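Dallmont发布家庭消费洞察报告《谁说了算：家里的每一次商量》

报告发现，越来越多的家庭把日常开支放到饭桌上一起谈，老人和孩子的意见正在影响从早餐到旅行的各种决定

专注家庭与生活方式研究的洞察机构Dallmont今天公布了最新一期报告《谁说了算：家里的每一次商量》。报告谈的是一件大家都很熟悉、却很少有人坐下来细细琢磨的事情：一家人究竟是怎么商量着花钱的。买哪一种酸奶，换不换沙发，暑假去海边还是回老家陪爷爷奶奶，这些话题在外人听来琐碎，在一个家里却可能从晚饭一直谈到熄灯，第二天早上刷牙的时候又接着谈。

为了写成这份报告，Dallmont的研究团队走访和问询了大约3000户家庭，既请家长填写问卷，也请孩子用自己的话讲讲家里上一次“大采购”是怎么回事。部分家庭还答应记一本“商量日记”，把一件东西从有人提起到最后买下（或者最后没买）之间的来来回回都写下来。有的家庭写得很工整，有的家庭贴满了超市小票和孩子画的画，研究团队都一页一页读过，读的时候常常忍不住笑出声来。

“我们原本以为会读到很多争吵，可是读下来，最多的是耐心，”Dallmont研究总监Ida Sperling表示，“一位母亲在日记里写，她和女儿为了一双雨鞋谈了好几个晚上，谈到后来已经不是在谈雨鞋了，是在谈女儿想不想自己走路上学。做品牌的朋友们如果只看到最后那张小票，就会错过前面所有精彩的部分，那实在太可惜了。” 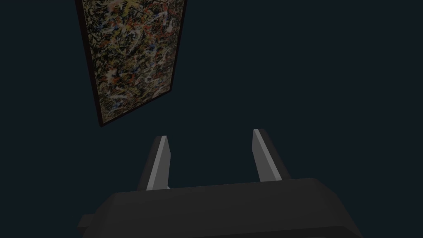
从“爸妈决定”到“一起决定”

报告用了不少篇幅讲述家庭角色的变化。在许多受访家庭里，家长仍然握着钱包，可是“先问问大家”已经成了一种习惯。孩子不再只在零食和玩具上有发言权，他们会参与讨论家里用什么洗衣液、手机套餐要不要换、周末请客人吃什么。年纪稍大的孩子还常常承担起查资料的任务，把几种选择的优缺点讲给父母听，讲完再由父母拿主意。

这种分工让不少家长感到轻松，也让一些家长有点不习惯。有父亲在访谈中坦言，第一次听儿子一条一条分析该买哪款电饭煲的时候，心里又骄傲又有些失落，好像自己突然从队长变成了队员。研究团队觉得这样的心情很值得写进报告里，数据表格是装不下它的，所以特意为它留了整整一节。

祖辈的角色同样在变。与父母同住或者住得近的家庭里，老人往往是日常采买的主力，对价格、分量和保质期最有心得，也最容易被广告忽略。报告建议食品和日用品企业重新看一看包装上的字号、货架的高度和促销规则的写法。一位奶奶在日记里说，她很愿意尝试新牌子，只是“优惠写得像一道数学题，站在那里算，后面的人都等急了”。

家里的商量发生在哪里

研究团队还留意了商量发生的地方。饭桌当然排在前面，接着是汽车里，尤其是接孩子放学的路上。家庭群聊的作用也不可小看，很多购买决定是从一张随手转发的截图开始的，中间隔着几个表情和一句“晚上回去再说”，等到晚上大家真的坐在一起的时候，每个人心里其实都有了一点倾向。

Dallmont在报告中把这段时间叫作“慢火时间”。在慢火时间里，家人不一定天天提起那件东西，可是它一直在锅里温着。品牌如果在这时候不停催促，发来一条又一条“最后机会”的提醒，往往适得其反。多位受访家长提到，倒计时式的促销让他们觉得自己被赶着走，孩子也跟着着急，最后一家人干脆把页面关掉，去做别的事了。

相反，那些把信息讲清楚、允许人慢慢比较的品牌更容易留在家庭的候选名单上。受访者喜欢看得懂的尺寸说明，喜欢别的家庭写的长评价，喜欢退换规则一句话就能读完。这些要求听上去朴素得很，可是日记里反反复复出现，几乎每一类商品都有人提到。 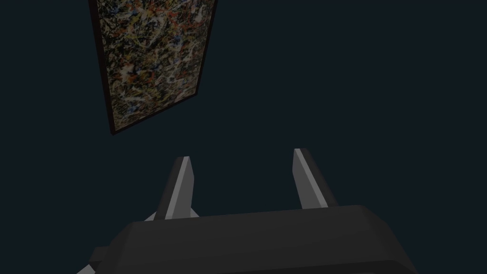 零食品牌Fröhlich的一次尝试

报告收录了2个企业案例，其中之一来自家庭零食品牌Fröhlich。该品牌在筹备新一季的早餐谷物时，没有像往年那样先定下口味再请人试吃，而是先请几个家庭在自家厨房里聊一聊早晨是怎么过的。聊出来的内容五花八门：有人抱怨袋子打开以后合不上，有人说孩子总是先把果干挑光，还有一个小朋友认真地提出，勺子到碗底的时候应该有一点惊喜。

Fröhlich家庭市场负责人Kai Weidemann回忆起这个过程，语气里满是感激。“我们做了很多年谷物，一直觉得自己很懂早餐，”他说，“可是坐在别人家的厨房里，听一家人一边找书包一边讨论要不要加牛奶，我才发现我们懂的是谷物，早餐是他们的。后来我们改了袋口的设计，也把果干的大小重新调了一遍，每改一处，就拿回去给那几家人看看。他们说话很直，我们听得也很过瘾。”

他还提到，团队内部为此多花了不少时间，开会的时候也有过不同意见。有同事担心孩子的想法太天马行空，落不了地。最后的办法是把孩子说的话原样写在白板上，不改一个字，大家对着白板再讨论。Kai Weidemann说，这个办法后来被别的产品组借了去，白板也跟着搬走了，到现在还没有还回来。

旅行：商量得最久的一件事

另一个案例与家庭旅行有关，由度假村品牌Flekatau提供。在所有消费类别当中，旅行是受访家庭商量时间最长、参与人数也最多的一项。父母关心预算和路程，老人关心床铺软硬和附近有没有热菜，孩子关心有没有水可以玩，而家里的小狗去不去，常常是压轴的难题。

Flekatau把预订页面上的介绍重新写了一遍，给不同年龄的家人各写一份：写给老人的那份讲台阶和早餐时间，写给孩子的那份讲池塘边能看到什么鸟，写给订房人的那份讲清楚所有费用。三份介绍可以一起打印出来带到饭桌上。品牌方告诉研究团队，收到的咨询电话变得更具体了，打电话来的人常常一开口就能说出家里每个人的想法，有时候电话那头还有别的家人在旁边补充。

报告没有把这种做法当成标准答案。Ida Sperling特别提醒，家庭与家庭之间的差别很大，单亲家庭、多代同住的家庭、父母在不同城市工作的家庭，商量的方式各不相同。有些家庭靠视频通话开会，有些家庭靠冰箱门上的一张纸条，还有些家庭里一个人说了算，大家也都很乐意。“我们写这份报告，是想请大家多听一听，”她说，“听的时候请把自己的想象先放一放，因为你家的饭桌和隔壁家的饭桌，真的很不一样。”

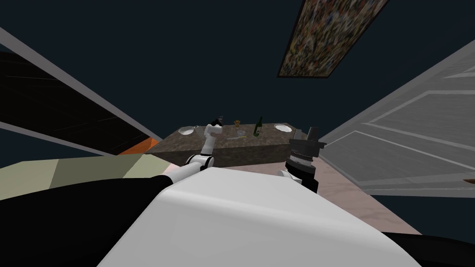

说到倾听，孩子的隐私和感受也是这次研究中花了许多心思的部分。所有孩子的参与都事先得到了家长同意，访谈时家长可以陪在一旁，孩子随时可以说“我不想讲这个了”。“商量日记”里提到的姓名、学校和住址在整理时全部隐去，画作只有在孩子本人和家长都点头之后才会被收录。有一位小朋友不同意刊登自己画的冰淇淋机，理由是还没有画完，研究团队尊重了他的决定，并且很期待看到完成的那一幅。

给品牌和零售商的建议

报告在最后一章给出了一些可以马上着手的建议。首先，把家庭看成一群正在谈话的人，产品介绍里最好有每个人都能接上话的内容。门店方面，可以在儿童用品区以外的地方也放上能坐下来的椅子，让陪同的老人歇歇脚，也让一家人有地方把话说完。线上方面，收藏和分享功能越简单越好，分享出去的页面应当让没有注册的家人也看得到价格和尺寸。

其次，促销信息请写得像跟邻居说话一样。满多少减多少、几件一起算、哪天到期，一两句话能讲清楚的，就不要分成好几屏。受访家庭普遍表示，规则简单的优惠更容易在家里转述，而能不能转述，往往决定了这件事会不会被带上饭桌。

再次，售后也是商量的一部分。东西买回家以后，家里人还会继续评价它，谁提议买的，谁就有点紧张。及时的安装指导和客气的退换服务，帮的不光是一件商品，也帮了家里那位提议的人。好几本日记里都写到，客服的一通耐心电话让妈妈“在家里重新有了面子”。

后续计划

Dallmont将与家庭教育平台Lutovow合作，在六月推出报告的家庭版。家庭版篇幅较短，文字更浅近，收录了适合亲子一起完成的小练习，例如请孩子为下一次家庭采购主持一场讨论，或者由祖孙两代各写一张购物清单，然后交换着看。Lutovow还会在平台上开设留言专区，欢迎各地的家长把自己家的商量故事写下来，长短不限，有没有结论也不要紧。

面向企业读者，Dallmont准备了2场线上分享会，由Ida Sperling和研究团队主讲，Kai Weidemann也会作为嘉宾介绍Fröhlich的经验，并留出充足的时间回答提问。分享会的报名方式将随报告全文一起发送给订阅者，尚未订阅的企业可以通过Dallmont官方网站的联系页面登记。

“这份报告里的每一页都来自某个家庭愿意拿出来的一段时间，”Ida Sperling最后说，“有人是哄睡了孩子才坐下来写日记的，有人是在下班的地铁上用手机一个字一个字打给我们的。我们非常感谢他们，也希望读到报告的朋友今天晚上回到家，能多问一句：你觉得呢？”

关于Dallmont

Dallmont是一家研究家庭生活与消费的洞察机构，长期倾听父母、孩子和祖辈的声音，为食品、零售、旅行、教育等行业的企业提供研究报告和咨询服务。

媒体联络

如需报告摘要、配图或安排采访，请通过Dallmont官方网站的媒体专页与新闻团队联系。

标签：家庭消费，亲子沟通，零售，市场研究，Dallmont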